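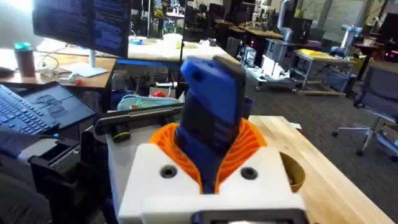 Liste : bureau-partagé Karnuvton
Objet : Re: [bureau] La table claire, encore
Date : 2025-03-06

Bonjour à toutes et à tous,

Je réponds dans le désordre, comme tout le monde ici.

> Quelqu'un peut-il me dire à quoi sert le tube en carton posé
> sur la table ? Je l'ai déplacé trois fois, il est revenu
> trois fois. Même question pour la longue barre noire.
> Je rappelle que la table est à tous et que la réunion
> Brimotance a besoin de place pour étaler les plans.

Le tube est à moi. Il attend les affiches de Kundcombe, commandées en septembre, livraison « sous peu ». Je veux bien le ranger debout derrière la porte, à condition qu'on ne s'en serve plus comme porte-parapluie.

La barre noire avec sa bague jaune-vert, je plaide non coupable. Si elle n'est réclamée par personne d'ici la réunion, je la descends à la réserve, étiquette 2932, à côté du pied de lampe que l'on n'a jamais réclamé non plus.

Pour le bac en plastique noir sous le portable : il reste. On y a mis 200 euros de câbles, j'ai la facture Nørgaard, et c'est le seul endroit où je retrouve les miens.

Quant au gobelet brun à couvercle turquoise, à côté du pied blanc de l'écran, que son propriétaire se dénonce. L'évier est à 2 mètres.

Bien à vous,
le poste 3939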